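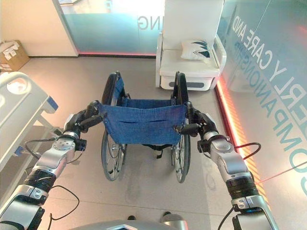

Folding wheelchair, blue seat, gray tile. Thread on borrowing one for a parent with a bad ankle. 1/

My mother broke her ankle stepping off a curb in Zalel. She would like it known that the curb was new and badly marked. She has told the pharmacist, the mailman and both neighbors.

First call was to the insurance company. They will cover a wheelchair once a form is approved. The form takes 15 business days. The ankle was hoping for something sooner.

Second call was to Semwal Medical Supply, who will sell you a chair the same afternoon and would love to. They also sell a cushion for the chair, a bag for the chair, and a cup holder for the chair. I now get emails about ramps.

Then a woman in line at the post office told me the Hurnov library lends them. The library! Between the cake pans and the telescopes. You need a card and a phone number.

I did not have a card. I had a card in May, but it expired, and it also had a fine on it from a book about getting organized.

Paid the fine. Got the chair. Two weeks, and you can renew if there isn't a waiting list. There is a waiting list for the telescope.

Things I now know. Measure your bathroom door before you bring the chair home. Measure the trunk of your car too. My trunk takes the chair only if the groceries ride up front with a seat belt on.

Lock both brakes before anyone sits down or stands up. Fold the footrests out of the way first. My mother has explained this to me several times, in the voice she used when I was learning to park.

Go down curb cuts backward if they're steep. Go over door strips slowly. Do not park her facing a wall while you look at cheese. I did this once and will be hearing about it at Thanksgiving.

The town of Ulard apparently has a loan closet as well, with crutches, shower chairs and walkers, all free. Call your town hall and ask. The person who answers may not know, so ask for the senior center next.

Chair goes back Friday unless we renew. My mother has started calling it "my chair," so I'm going to renew. /end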